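Dravudero moves robot training sessions into private homes

Dravudero, which supplies training data to robot makers, has moved most of its demonstration work out of its own test kitchen and into ordinary homes, the company said in August.

The work involves people doing simple household jobs while holding a gripper in each hand. The grippers have the same kind of fingers a robot would use, and cameras record what the hands do from close up. Software later turns the recordings into motions that a robot can be trained on. No robot has to be present while the job is being done.

Under the new program, 55 households have signed up. Each one hosts sessions at a table or counter of its own choosing, with its own dishes, cloths and food. A session lasts 30 minutes, and a household can host no more than two in a day. Pay is by the session and does not depend on how many recordings are kept.

The company had used a single kitchen set for its earlier work. The set had plain white counters, fixed lights and a cabinet full of matching plastic items. Robots trained on those recordings did well on the set and poorly nearly everywhere else, according to a project summary the company shared with its customers. A patterned tablecloth was enough to throw off the part of the system that decides where an object ends and the table begins. Sunlight from a window caused similar trouble in the late afternoon.

The summary lists fruit, vegetables, nuts and small packaged foods as the first group of objects for the home sessions. They were picked for practical reasons. They are cheap, most homes already have them, and no two pieces are exactly alike. A robot that learns to close its fingers on one orange has to make a small correction for the next one, and the recordings need to show that correction being made many times over.

Two customers have agreed to take the first batch. One is Ustard, which is working on a two-armed machine for clearing and setting tables. The other is Sárközi, a maker of sorting equipment for food packers. Sárközi already runs robot arms by remote control in its own shop, with an operator at a desk moving a pair of levers while the arms follow. It plans to keep doing so for heavy items and for anything that needs a fixed amount of force.

Remote control has the advantage that the robot itself performs the task, so there is no question of whether its arms can reach or hold what the person did. It is slower, though, and the robot has to be moved to wherever the work is. Hand-held grippers can be carried in a bag and set up in a few minutes. People also tend to work at something closer to their normal speed with them, though most need a first session to get used to the fingers.

The main drawback is reach. A person can twist at the waist or lean across a table in ways that a robot on a stand cannot, and a recording that includes a movement like that may be of no use later. Dravudero asks its hosts to stay in one spot during a task and to keep both grippers in front of them. Recordings that break the rule are sorted out by software, and a reviewer checks the ones the software is unsure of.

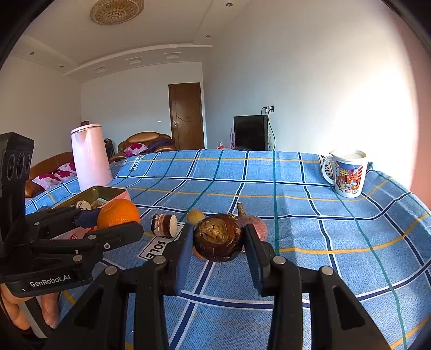
Two-handed tasks make up a large share of the list. Some ask the person to pick up one item with each gripper and put both down in new places. Others call for one hand to hold a container steady while the other fills it — a job that sounds easy and gives robots a great deal of trouble, as the two arms have to agree on timing. Hosts are told to work at their own pace and to carry on if they drop something. A drop followed by a second try is kept as a useful recording, and is marked as such.

Privacy was raised by several households before they joined. The cameras take in a good part of the room along with the table, so family photos, mail and screens can end up in the recordings. Hosts are asked to clear such things away before a session. Faces are blurred before any files leave the company, and a household may ask for its recordings to be deleted up to the point when a batch is delivered.

Storage and file handling for the program are being done by Cavunow, which also built the phone app that hosts use to book sessions and read the task list. The app gives each task as a short written line with no sample video. Dravudero said it had tried sample videos at first and dropped them when hosts began to copy the movements exactly, which took away the variety the company was paying for.

Delivery of the first batch is planned for the end of the year. Bathroom and laundry tasks are to be added after that.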